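Durnari Work Table, White Top

Product group: Tables and Work Surfaces
Catalog number: 452

The Durnari work table is supplied by Plollness for schools, offices and shared workrooms. It is intended for sorting, packing and light assembly. The top is white and may be ordered alone or together with the matching storage bins. Each table supports an evenly spread load of 200 pounds.

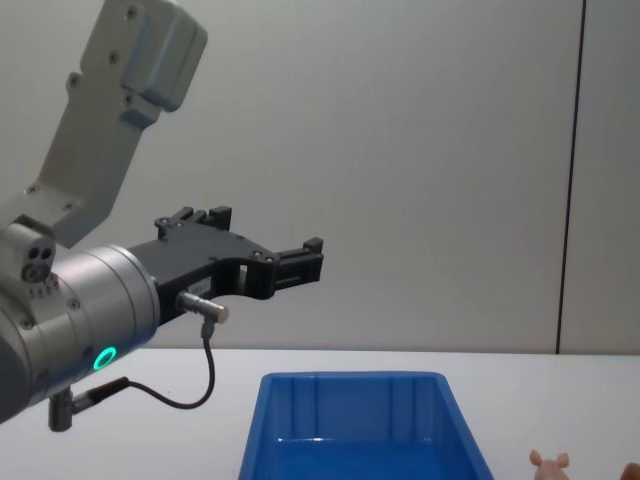 Can the table be used against a wall?
The table may be placed flush against any flat wall. The rear edge is straight and carries no raised lip, and all adjustment is carried out from the front.

Assembly and Care

Assembly requires 2 persons and takes 30 minutes. The top should be laid face down on a clean blanket while the legs are attached. Legs are to be tightened by hand first and then with the key provided.

The surface should be wiped with a soft cloth and mild soap. Scouring powders and steel wool will dull the finish and are excluded from the terms of the warranty. Bins should be lifted when they are moved across the top.

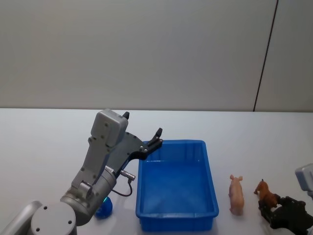
Durnari work table, white top, with bin.

Ordering

Orders are accepted through the Plollness sales office or any McIntyre showroom. Institutions ordering for several rooms are asked to submit one combined request. Deliveries resume in September.

Related Items
Durnari Work Table, Narrow
Bova Storage Bin
Bova Shelf Unit
McIntyre Stacking Stool

Comments
We ordered these for our mail room. The top wipes clean easily, but the key is rather small.
Is a darker top planned? White shows pen marks.
Delivery was prompt. One leg needed tightening again after a month.

Copyright Plollness. All rights reserved. | Contact the Sales Office | Back to top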